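Keeping a corner shop open

The owner of the Choo, the little grocery on the main street in Ukenham, has two minutes. Maybe three. Bread's coming.

She took the place over at 78 percent debt, her words, and still opens at six. "People want milk before work. If I'm shut they drive to Tralden and then they buy everything in Tralden."

Rent went up in September. Electric too. She dropped the deli counter and kept the coffee, which pays for itself by ten in the morning most days. Cigarettes barely make a dime. Greeting cards, weirdly, do great.

And first impressions? She's strict. "Dirty door, people think old cheese."
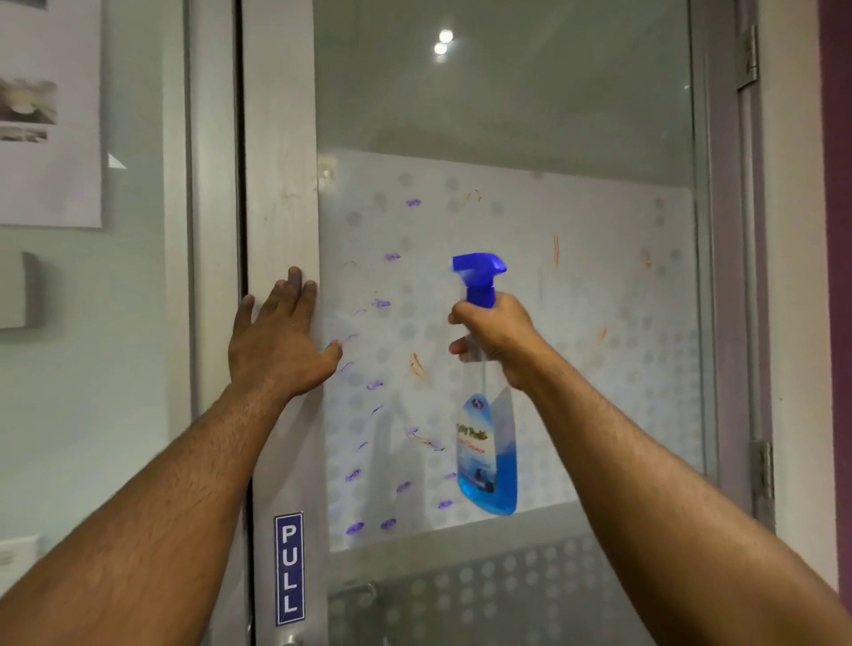 On the big stores

No panic. "They beat me on price, fine. They don't know your kid is allergic to nuts." She keeps a notebook behind the register with who likes what, and orders from Dremora, a wholesaler that will split a case. Most won't. Without split cases she'd be throwing out half the yogurt.

Does she ever take a vacation? Long laugh. Two days last year, at her sister's, and she called the shop both mornings.

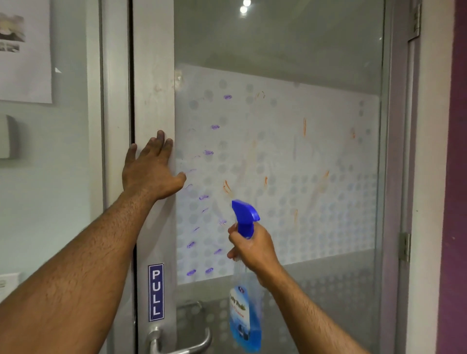
What she'd really like is a second person who can do the ordering. Her niece tried it and bought far to much cat food. "We were selling it till spring." She's looking again, part time, early hours, must like talking.

Then the bread van pulls up and she's gone, still talking, somthing about rolls.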